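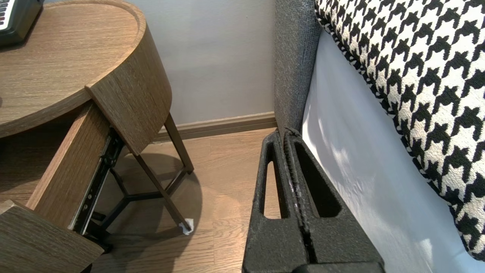

DROTHAM, April – The Drotham Travelers League today asked Virnik Lodging to explain what guests get for the new "Comfort Contribution" it plans to add to room bills in Drotham and Sadulham. The League has read the company's announcement, its fact sheet and the revised booking terms. It still can't say what the money buys.

Virnik describes the charge as a way to "give guests more of what they already love." The fact sheet lists nine benefits. Among them are local calls, use of the room safe, in-room storage, and a daily weather card on request. Most have been part of an ordinary room for as long as there have been rooms to rent.

"When a company takes something out of the price and then sells it back to you on a separate line, I'd call that a price increase," said Hsin-yi Tam, who chairs the League. "They may have good reasons for needing the money. Linen costs more, wages are up, fine. Then raise the rate and put it where people can see it before they book."

Under the revised terms, the charge applies to every night of a stay and can't be declined. It isn't part of the nightly rate shown in search results. Guests first see it on the third booking screen, after they have entered their card details. Virnik says this is "in line with common practice." The League doesn't doubt that it's common. 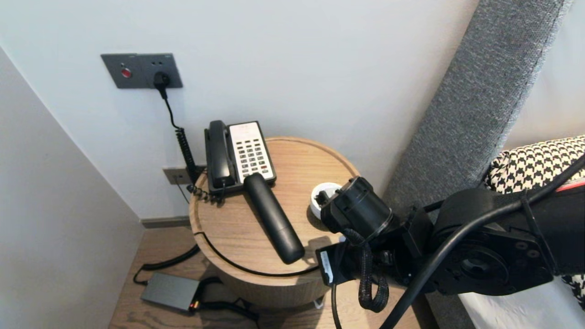

Telephone on a bedside table. Local calls are among the listed benefits.

The League is also unconvinced by a guest survey, carried out for Virnik by the consulting firm Gunawan, that is said to show strong support for the change. The published summary runs to two pages and doesn't include the wording of the questions. It reports that guests "value convenience and comfort." It doesn't say whether anyone was asked if they wanted to pay extra for a phone they may never pick up, or whether they were told the amount.

"I value comfort too," Tam said. "Ask me if I like a drawer to put my things in and I'll say yes. I don't see how you get from there to a fee."

The League is asking Virnik to do three things before the charge takes effect: show the full nightly price on the first screen, let guests turn down benefits they don't plan to use, and publish the Gunawan survey in full. A letter making these requests was sent to the company's Sadulham office last month. The reply thanked the League for its interest and enclosed another copy of the fact sheet.

Travelers who have been charged the fee on an existing reservation are encouraged to keep their original confirmation and send a copy to the League.

About the Drotham Travelers League
The League is a membership group that reviews lodging prices and booking terms in the Drotham area. It takes no advertising or funding from hotels.

Media contact: Press Desk, Drotham Travelers League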